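Home Visits Grippers Arms Cameras Archive Contact

Siveo open day, Faltmont. Hand grippers, mostly

9 Apr 2021

Writing this on the train so it's rough. Went up to Faltmont for the Siveo open day, mainly to get my hands on the yellow-finger units before we decide anything for our own lab. Arrived late, missed the welcome talk, got the coffee. Fine.

Program was split in two. Morning in the workshop: arms, controllers, the usual bench demos. Afternoon the handhelds, in an ordinary home, bedroom included. I skipped most of the morning to be honest. The Betau arm was running a pick loop with 12 parts in a tray and I watched it long enough to see it's smoother than ours at slow speed and about the same noise. Controller is a shoebox-sized thing, boots quickly, menu is a mess. Mathias Gisler ran that bench and let me jog the joints myself. Wrist joint has a bit of play. He knew.

Then the handhelds. Two things I wanted to know: how the fingers do on soft stuff, and whether my wrist would survive. We worked over a bed with a shiny quilted cover, flowers all over, sparkly rosettes at the stitching. Good test surface as far as I'm concerned. Glare from the window, busy print, nothing flat. Our own bench at home is matte gray and everything looks good on it.
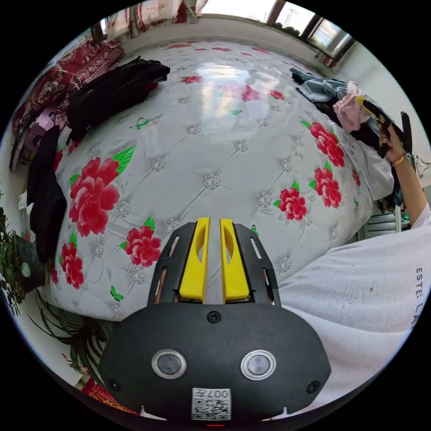 Glare bothers me less than the slots, Leonie Frei put in, and she'd go for a solid finger every time if the job is fabric. Her point was that a thin hem can find its way into the slot and then you're pulling thread. She had tried the Phan fingers in November, no slot, softer pad, and liked them better for cloth and much worse for anything small and hard. Alina Căpraru disagreed, said she'd take the slot for the bit of flex it gives and just be careful with hems. They went back and forth on this for a good while. I'm more with Alina but I only had the one afternoon.

My own notes, in the order I scribbled them:

Trigger is light. Lighter than the Phan. First few grabs I closed too far, then got used to it.

Small items, good. The tips meet evenly and you can feel through the handle when you've got something. Didn't expect that.

Cover fabric, so so. It's slippery and pulled tight by the stitching, so you want to go for a loose bit near an edge. In the middle of a diamond I mostly skated.

Denim, easy. Anything thick enough to fold on itself is easy.

Weight I'd call ok for one hand. With one in each hand it's a diffrent story, my left gave up well before my right. Siveo suggests breaks every 40 minutes and I'd make it shorter for new people.

Two hands is where it gets interesting though. Hold with one, work with the other. Tips come very close together and you do knock them till you learn to approach from the side. Left hand coming in flat and low worked best for me.
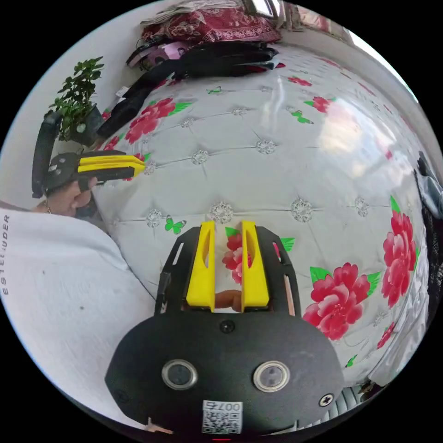
FILED UNDER: TWO-HANDED WORK

Asked Verena Gruber about finger wear. She says they swap a pair after 500 grasps on rough material, longer on cloth, and the swap is quick. I had a go at it, not that quick, but I've got cold hands and no patience. Spares come by the pair. Price list was still "being updated" so no number from me, will add when they mail it.

Calibration: didn't see it done. Nadège Collet asked in the Q and A whether you have to redo it after a finger swap and got a yes, short version only. Want to see what short version means before I beleive it.

Where I'm at. For small hard items the Siveo. For cloth I'd want both sets side by side on the same bed, same light, same person, and I'll ask Leonie if she can bring the Phan fingers over. Arm is a separate question, wouldn't buy on the strength of one tray demo.

If you go yourself: sign up for the afternoon slot first, it fills up. Bus 2167 from the station stops right outside. Lunch was soup.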